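The Toy Shelf, Reconsidered

Every January I decide that the problem with our house is storage. It is a comforting theory, because storage can be bought. This year it cost me $139, plus $50 for delivery, and came from Undska in a carton that took up more of the hallway than the toys ever had.

The instructions had no words, only a small bald figure looking pleased with a screw. I was done in 3 hours, one of which went to taking off the back panel and turning it around. The unit is gray. Undska calls it Mabula, and I have called it other things.

My plan was a compartment for each kind of toy. Blocks with blocks, puzzles with puzzles, the play kitchen stuff somewhere near the play kitchen. I even made labels. I should say that I'm the only person in this house who reads labels for pleasure.

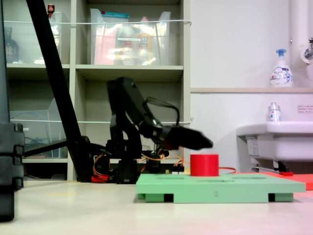

Shape sorters and number boards are where the system went to pieces. Are they puzzles? Are they blocks? They have bits that come out, so I said puzzles, and then the bits turned up with the blocks, which to be fair is what they look like. Take the green board with the 2 on the front. It has three slots in the top, and a fat red cylinder that ends up standing over the left one whether or not anyone means to leave it there. I now file the whole business under "2" and have stopped thinking about it. The coral board goes in behind it, flat, on the grounds that it fits.

The play kitchen was easier. Anything that could pass for food lives in the bottom row, and anything that could pass for a dish lives above it. Wooden eggs are food. The teapot took me most of an evening.

I did look at the matching bins. Trurnora sells a set for $79 with little rope handles, and I had them in my cart for two days before remembering that a bin is just a floor with sides. We're using shoeboxes for now. The labels stay on fine if you tape all four corners.

Next weekend is the coat closet. I've already measured it, and I have my eye on a rack.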